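AMSIDE - Sunita Sengar has opinions about fingers. She has spent most of the winter swapping them on and off a pair of robot arms, and she can talk for a full lunch hour about why one set loves a spoon and hates a fork.

The contest since February has been between two grippers: the Flika, which is light and quick, and the Negi, which is slower but closes with a wonderfully even squeeze. Each gets 20 minutes on the table, then 20 more after Hemant Rathore has shuffled everything.
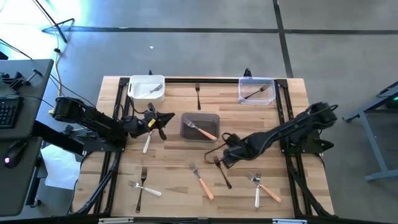
Cutlery is a terrific test for a gripper, and a mean one. A fork is thin, it lies almost flat, and the fingers have to come down close to the tabletop without scraping it. Color helps the cameras, so the handles come in white, black and orange. Crossed pairs are the hard part - two forks lying in an X, or with their tines overlapping, and the arm has to lift one and leave the other alone. A white handle dangling from open-looking fingers can make Sengar hold her breath!

Of 700 tries so far, the Flika has dropped 39 and the Negi only seven. Rathore still roots for the Flika. "It's so fast," he says, "and I think new pads from Gaklow could fix the slipping." The pads go on next week.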